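Ustia Craft Rooms
Bench and small items inspection, Room 11
Checked 16 August 2019, sheet 2317

Good morning, all, and thank you for leaving the room in such nice shape this week. I went around slowly with my coffee and wrote more than the little boxes allow (I always do), so please read the comments as well as the marks.

1. Tabletop clean and free of sharp bits
Mark: OK, with a comment
The pale top wiped down well and I ran a cloth over it twice without snagging. I would still love for everyone to pick up snips of wire as they go, even the tiny ones, because they stick to sleeves and end up in the hallway carpet.

2. Loose wire and thin strands kept together
Mark: Needs attention
We had thin clear wire in a tangle right in the middle of the table, with the small blue tip still on it, and a loose piece of metal wire on the rail at the front. Please wind the clear stuff around a card before you put it down for any length of time. There are 42 blank cards in the Hendetti drawer and they are there to be used up! The metal piece should go in the scrap tin.

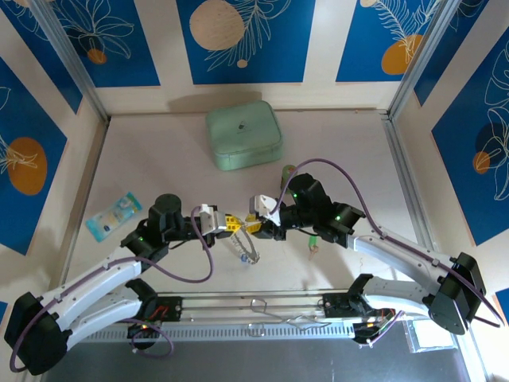 Item 2: clear wire with blue tip, center of table; metal wire piece on the front rail.

3. Caps and lids
Mark: OK, please keep an eye on it
I noted the green-capped tube on the right side of the table and an olive-green cap partly hidden on that side. Any tube that stands upright near a working area can get knocked over, so do lay it down or move it to the back when you aren't using it. The same goes for the light-blue packet on the left. Packets slide, and I have chased a good few across this floor myself.

4. Cases and boxes
Mark: OK
The green case with the rounded corners is back near the wall, well out of the way, and that is just where I like it. Small cases should be zipped whenever you step away from the bench, even for five minutes.

5. Strips, chains and beaded pieces
Mark: OK, with a comment
Check both ends before you handle one. Feel gently for a rough link or a bead that has come loose, and look at the end piece in good light, turning it over once. If anything is cracked, it goes in a labeled envelope and onto the repair list, and please don't try to save it with glue (I know, I know, it's tempting). Anything slim and silvery is also very easy to lose on a light surface, so put a dark mat down first if you have one handy.
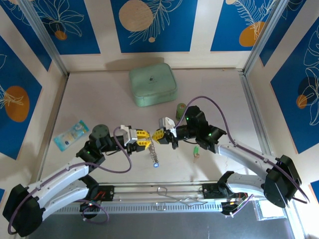

Item 5: slim silvery strip with bright blue end piece, over the work surface.

6. Cables
Mark: OK
No cable may cross the walkway. I tugged softly at the purple ones and checked along their length for nicks, and found none. Do this again at every monthly check.

7. Wall panels
Mark: OK
Nothing peeling on the blue panels, and the corner posts are firm. I do enjoy those orange circles on a gray morning.

8. Supplies
Mark: Order placed
A box of 200 small zip bags is coming from Kröger, and the new dark mats are on the Ninditz order for September. Until the mats arrive, the two old ones are on the shelf by the door.

Still open: item 2. Initial below once the wire is wound and the rail is clear, and leave the sheet on its hook.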